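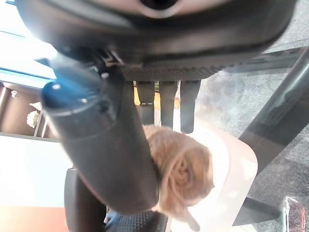

Pesen，8月

支线公交与铁路换乘衔接分析：以Pesen至Bonsu站接驳线为对象
课程项目报告

指导教师：Elżbieta Baran
现场记录与数据整理：Sławomir Laskowska及本组成员

摘要

本报告分析Pesen镇中心至Bonsu火车站接驳公交线的时刻表衔接情况。该线由Kenum公司运营，双向各设12站，发车间隔与列车相同，均为30分钟。依据3,334条去程换乘记录，现行时刻表下有873人次未能赶上计划衔接的列车，占26.2%。在不增加车辆的前提下，时刻表可调整的余量受镇中心端停站时间约束，只有一分钟。若往返各跳停客流较少的两站，可另得三分钟。报告比较三个方案，推荐方案B。

1 背景

接驳线的作用是把镇中心和沿线居住区的乘客送到Bonsu站，再把下车乘客送回。沿线没有其他公交线路可以替代，误车乘客只能等下一班列车，等待时间增加30分钟。此前镇上对该线的意见主要集中在两点：早高峰到站太紧，傍晚返程车在列车到站后很快开走。这两点在时刻表上都能直接看出原因，但调整其中任何一项都会影响另一项，两者共用同一组车辆。

项目的任务书要求回答三个问题：误车的规模有多大；误车主要来自时刻表还是来自行车延误；在现有两辆车的条件下能改到什么程度。票价、站台设施和车型不在研究范围内。

2 术语

衔接余量：公交计划到站时刻与列车发车时刻之差，减去步行时间。
步行时间：从公交车门到列车站台中部的时间，取现场测量的中位数。
周转时间：一辆车从镇中心发出，经火车站返回，再次从镇中心发出所需的总时间。
停站时间：车辆在终点站从到达到再次发出的时间，包含司机休息和延误恢复。
误车：乘客在公交车上刷卡，计划衔接列车发出后才到达站台闸机。

3 数据

3.1 刷卡记录

刷卡数据由运营方导出，已去除卡号，仅保留加密后的匹配键。处理使用Trumodura，步骤如下。首先按匹配键配对公交上车记录与铁路闸机记录，时间差超过90分钟的配对舍弃。其次剔除闸机记录时刻早于公交实际到站时刻的配对，这类错误多来自车载设备时钟漂移。最后剔除列车停运时段的全部记录。处理后得到有效去程换乘3,334人次，后文所有比例都以此为分母。

时钟漂移的处理需要单独说明。两辆车的车载终端与铁路闸机不使用同一时间源。本组以每天首班车到站后第一条闸机记录为参照，估计当日偏移量，再统一修正。第一辆车偏移稳定，第二辆车在终端重启后会跳变，跳变当天的数据按重启前后分段修正。修正前误车比例偏低，原因是第二辆车的时钟走慢，实际到站时刻被记早。

3.2 步行时间

步行时间由两名组员在站前测量，一人站在公交停靠位，一人站在站台中部，用对过时的秒表分别记录同一乘客通过的时刻。测得中位数为2分50秒。携带大件行李者和推婴儿车者明显更慢，这部分样本太少，没有单独建模。过街信号灯对结果影响较大，遇红灯时步行时间会拉长，绿灯时则有不少人小跑。

3.3 返程数据的缺陷

返程方向没有可用的配对记录。铁路出站闸机在车站改造期间常开，多数乘客出站不刷卡。返程部分因此只做时刻表层面的核算，没有误车比例。这是本报告最大的数据缺口。

4 现行时刻表

列车开往市区方向，每小时12分和42分发车；由市区方向到达的列车，每小时18分和48分到站。接驳线两端的时刻如下，括号内为半小时后的同型班次。

镇中心发车：46分（16分）
火车站到达：08分（38分）
火车站发车：20分（50分）
镇中心到达：42分（12分）

单程运行时间双向均为22分钟。火车站端停站12分钟，镇中心端停站四分钟，周转时间为22＋12＋22＋4＝60分钟，正好用两辆车维持30分钟的间隔。

去程衔接余量为四分钟减去2分50秒，即1分10秒。返程方面，列车18分到站，公交20分发车，间隔两分钟，小于步行时间中位数，余量为负50秒。也就是说按时刻表执行时，返程中有一半以上的乘客在理论上走不到车上。实际运营中司机常会等人，现场记录到的发车时刻普遍晚于计划，晚发的部分随后侵占镇中心端的四分钟停站，再传递到下一班去程。

这一点在数据中有对应现象。把去程到站延误按上一个返程的发车延误分组，后者每增大一档，前者的中位数随之上升。首班车没有上一个返程，其误车比例也是全天最低的。早高峰后半段最高，除了道路拥堵之外，延误累积也起作用。

5 误车来源

为区分时刻表因素与行车因素，本组做了一个简单的替换计算：保留每条记录的乘客步行时间，把公交实际到站时刻换成计划到站时刻，重新判断能否赶上列车。替换后误车大部分消失，剩余的集中在步行慢的乘客。由此可知，误车的直接原因是到站延误，但1分10秒的余量使得很小的延误就足以造成误车。两种因素无法截然分开，下文以余量的调整为主，因为它可以由运营方单独决定。

延误的空间分布也作了统计。去程前三站延误很小，第四站之后开始增大，最大的增量出现在铁路桥前的左转路口。该路口左转没有单独相位，公交需等对向车流间隙。信号配时归道路管理部门，本组没有取得配时表，只在路口做过一次秒表记录，数据量不足以列表。

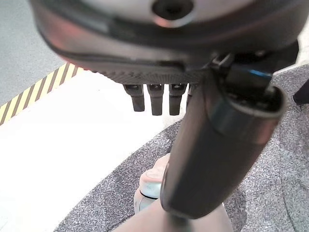

乘降时间是另一项可控因素。前门上车、后门下车的规定在客流大时执行不严，第六站和第七站的停车时间波动最大，这两站临近学校。相比之下，第九站和第十一站上下客都很少，许多班次无人上下，但时刻表仍按停车计时。司机到这两站若提前，会在站内压点，延误恢复的机会被固定的时刻点取消了一部分。

6 调整模型

设去程到站时刻提前x分钟，返程发车时刻推后y分钟，往返运行时间合计缩短s分钟。两辆车、30分钟间隔时，周转时间必须等于60分钟。

火车站端停站时间变为12＋x＋y。
往返运行时间变为44－s。
镇中心端停站时间为60减去以上两项，即4－x－y＋s。

运营方给出的镇中心端最短停站时间为三分钟，于是有：

x＋y≤1＋s

该式是全部方案的约束。s为零时，x与y之和不超过一分钟，去程和返程只能照顾一个，而且幅度很小。返程若要使余量由负转正，y至少取一分钟，此时间隔为三分钟，余量10秒，去程则完全不能动。若希望两个方向都有改善，就必须缩短运行时间或增加车辆。

火车站端的停站时间在现行时刻表中已有12分钟，看似宽裕，但它由列车的发车和到达时刻决定，不能移作他用。列车去程与返程时刻之间相隔六分钟，公交既要赶在前者之前到，又要等后者之后走，这段停留是双向衔接的固定成本。

7 方案

方案A：只提前去程一分钟
x＝1，y＝0，s＝0。镇中心改为45分和15分发车，07分和37分到火车站。返程不变。镇中心端停站由四分钟降为三分钟，达到下限。

方案B：跳停两站
第九站和第十一站改为仅在非高峰时段停靠，高峰时段往返均跳停。去程节省一分钟，返程节省两分钟，s＝3，x和y各取二。镇中心45分发车，运行21分钟，06分到站；火车站22分发车，运行20分钟，42分返回镇中心，停站三分钟后45分发出。周转时间为21＋16＋20＋3＝60分钟。去程省得少，原因是跳停的两站中有一站去程位于信号灯上游，省下的停车时间有一部分耗在等灯上。

方案C：增加一辆车
x＝3，y＝4，s＝0。镇中心43分发车，05分到站，24分返程，46分回到镇中心，下一次发车为次小时13分，周转时间90分钟，需三辆车。镇中心端停站27分钟，利用率低，但延误基本不会传到下一班。

8 结果

以现有记录的实际延误分布不变为前提，逐条把到站时刻平移后重新判断，去程误车人次如下。

现行：873人次，26.2%
方案A：551人次，16.5%
方案B：338人次，10.1%
方案C：214人次，6.4%

按误车一次损失30分钟计，现行时刻表的总损失为26,190分钟，方案A为16,530分钟，方案B为10,140分钟。同时，提前发车使全部乘客早出门，这部分也应计入。方案A和方案B的镇中心发车时刻都比现行早一分钟，成本均为3,334分钟。扣除之后：

方案A净节省：9,660－3,334＝6,326分钟
方案B净节省：16,050－3,334＝12,716分钟

方案C的提前量为三分钟，成本为10,002分钟，误车损失减少19,770分钟，净节省9,768分钟，低于方案B。该比较没有计入返程收益，也没有计入延误传递减弱的收益，两项都对方案C有利，所以不能据此认为方案C在总体上较差。不过方案C需要新增车辆和司机，费用超出运营方目前愿意讨论的范围。

早出门的一分钟与多等的一分钟在这里取相同权重。常见的做法是给站内等待更高的权重，若采用，方案之间的差距会拉大，方案A和方案B的先后次序不变。

返程方面，各方案的衔接余量为：现行负50秒，方案A负50秒，方案B为1分10秒，方案C为3分10秒。方案B使返程余量与现行去程余量相同。参照去程的经验，这个数值仍然偏小，但司机不必再靠晚发来等人。

9 受影响的乘客

方案B的代价由第九站和第十一站的乘客承担。高峰时段他们需要步行到相邻站点。第九站到第十站的步行道连续，有照明。第十一站到第十站之间有一段路肩较窄，人行道只在一侧，从住宅区过来要横穿一次道路。第二段的条件不理想，Elżbieta Baran在中期检查时要求把它单独列出，本组同意这应作为实施前提，建议先在该处补划人行横道，再执行跳停。

刷卡数据只记录上车站，第九站和第十一站的下车人数来自随车人工记录，仅覆盖早高峰和傍晚，周末没有记录。学期开始后的客流可能与假期不同，第六站和第七站必然变化，另外两站是否变化尚不清楚。

一次性费用方面，更换站牌时刻表、车内线路图和两站的提示牌，预算为2,000，货币单位按镇上报价。后台时刻数据的修改由Kenum自行完成，不另计费。

10 敏感性检查

步行时间若取3分20秒（测量值的上四分位附近），各方案误车人次都会增加，次序不变。步行时间取2分20秒时，方案A与方案B的差距缩小，方案B仍占优。

s的取值更关键。若跳停实际只省两分钟，约束变为x＋y≤3，方案B须放弃一分钟。此时有两种选择：去程保持二、返程降为一，返程余量只剩10秒；或去程降为一、返程保持二，去程结果与方案A相同。本组倾向前者，理由是去程误车有数据支持，且误一班列车的后果可以确定。

镇中心最短停站时间若由三分钟放宽至两分钟，可多得一分钟，但Sławomir Laskowska的现场记录显示，返程晚到一分钟以上的情况在早高峰很常见，继续压缩会把延误直接传给下一班。不建议采用。

11 局限

一、延误分布取自现行时刻表，平移后假定不变。实际上发车提前会改变公交通过左转路口的时刻，相对信号周期的位置也会变化。
二、误车的判断以计划衔接列车为准。部分乘客可能本来就打算坐下一班，这类人被计为误车，误车比例因此偏高。闸机时刻靠近下一班列车发车的记录中，有一部分很可能属于这种情况，目前的字段无法识别。
三、现金购票乘客没有记录。
四、列车晚点未纳入。列车晚发会使部分误车乘客仍能上车，列车晚到会使返程衔接更差。

12 结论与后续

两辆车条件下，现行时刻表的可调余量为一分钟，来自镇中心端停站。推荐方案B，先决条件是第十一站至第十站步行段的横道补划。若横道短期内无法完成，可先执行方案A，站牌一并按方案B的版式印制，预留跳停标注的位置。

后续需补充三项工作：车站闸机恢复后重新提取返程配对记录；取得左转路口的配时表；在开学后重复随车人工记录。Trumodura的处理脚本、偏移修正表和随车记录的转录稿存放于课程目录，命名按班次编号，第二辆车重启日的分段文件另附后缀r。

附录 A 字段说明

key：加密匹配键，每月更换，跨月不可配对。
veh：车辆序号，取1或2。
stop_on：上车站序，去程由镇中心起编，返程沿用同一编号。
t_bus：公交到达火车站时刻，已修正偏移。
t_gate：闸机时刻，未修正。
plan_train：计划衔接列车的发车时刻，由班次推算。
miss：t_gate晚于plan_train时取1，否则取0。闸机到站台中部还有一段楼梯，卡点通过闸机的乘客未必能上车，本字段未作扣除。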